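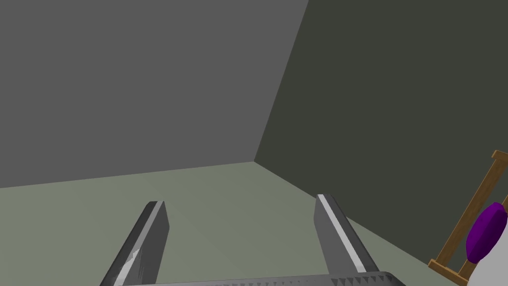
Boletín técnico n.º 30, pág. 4

Preguntas frecuentes sobre el revestimiento mineral Emar

¿Sobre qué soportes se puede aplicar?
Mortero de cemento, hormigón, enfoscado de cal y placa de yeso laminado con imprimación previa. No se aplica sobre madera, metal ni pintura plástica en mal estado. Las pinturas plásticas bien adheridas admiten Emar si se lijan y se tratan con el puente de unión Gatum.

¿Cómo se comprueba la absorción del soporte?
Se pulveriza agua en varios puntos. Si el agua resbala, el soporte está cerrado y requiere Gatum. Si desaparece de inmediato, hay que aplicar el fijador Achari diluido y dejar secar hasta el día siguiente.

¿Qué consumo tiene?
Depende de la rugosidad. El saco y el cubo indican el consumo teórico por mano sobre superficie lisa. En enfoscados sin fratasar conviene hacer una prueba en un paño de 100 x 100 cm antes de calcular el pedido.

¿Se puede diluir?
La primera mano, con agua limpia, según la proporción de la etiqueta. La segunda se aplica sin diluir. El exceso de agua produce diferencias de tono y reduce la resistencia al frote.

¿Temperatura máxima de aplicación?
30 °C, medidos en el soporte y no en el ambiente. En fachadas orientadas al sur la diferencia entre ambas lecturas puede ser considerable.

¿Por qué aparecen empalmes visibles?
Casi siempre por interrumpir el trabajo a mitad de paño. Emar se aplica húmedo sobre húmedo, de esquina a esquina. En paños grandes se necesitan dos operarios o una junta prevista.

¿Qué diferencia hay entre las referencias 2558 y 4000?
La 2558 es de grano fino, para interiores. La 4000 lleva árido más grueso e hidrofugante en masa y se destina a exteriores. No deben mezclarse en un mismo paramento, pues el secado es distinto.

¿Se puede teñir en obra?
Solo con los colorantes minerales de la carta Villilach. Otros pigmentos pueden no ser estables en medio alcalino. Todos los envases de un mismo color deben homogeneizarse juntos antes de empezar.

¿Cómo se conserva un envase abierto?
El producto en cubo, cerrado, a cubierto y protegido de las heladas. El producto en saco absorbe humedad y no se recomienda guardarlo una vez abierto.

¿Dónde se encuentran las fichas de seguridad?
En el apartado Documentación. Las versiones anteriores a marzo han quedado sustituidas.

Última revisión: lunes 27 de abril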